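Woltard Allotments and Gardens Society
Minutes of the February meeting, posted Wednesday by the society secretary

The meeting opened at 7.30 in the Csonka Room with 16 members present, a splendid turnout for a wet night. The minutes of the last meeting were agreed with one correction: the broad beans on the lower plots were Lukico Early, and they came through the frost beautifully.

Seed swap

What a morning it was! We took £366 on the door and at the tea table, our best yet, and there were still people queuing for the tomato envelopes at noon. Members asked for more room round the flower seed next year (the sweet peas caused a proper jam) and for the tea to go at the far end. Both agreed. Leftover seed is in the biscuit tins in the shed, so please help yourselves, particularly to the leeks.

Water

The new butts behind the Trandavov Lane hedge are full already. Two taps on the top path still drip and will have new washers before the mains goes back on. It was suggested that we try a shared hose on a reel for the top plots, and several members spoke warmly for it. We will price one up and bring it to the next meeting.

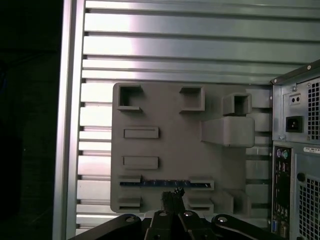
The question of hose times came up as well. Last summer's arrangement of 20 minutes per plot worked well in the evenings and less well on Sunday mornings, when everybody wants to be there at once. Agreed to keep it as it is and look again in June.

Plots and waiting list

Plot 15 is free and will be offered as two halves, which should bring in two new growers in time for the potatoes. It has a lovely old gooseberry on it and a fair bit of couch grass. Offers of help with the digging were plentiful, and cake was mentioned.

Open day

Lots of ideas here! Scarecrows again, certainly, plus a pumpkin plant giveaway for the children and a table of cut flowers by the gate. Someone asked if the bees could be part of it, and the answer was yes, from behind the netting.

Any other business

The wheelbarrow with the green handles has gone missing from the lower shed. Please look behind your compost heaps. Manure arrives on Saturday morning, first come first served, bring your own bags.

The meeting closed at 8.50.

Contact: use the notice board by the main gate | © Woltard Allotments and Gardens Society | Back to top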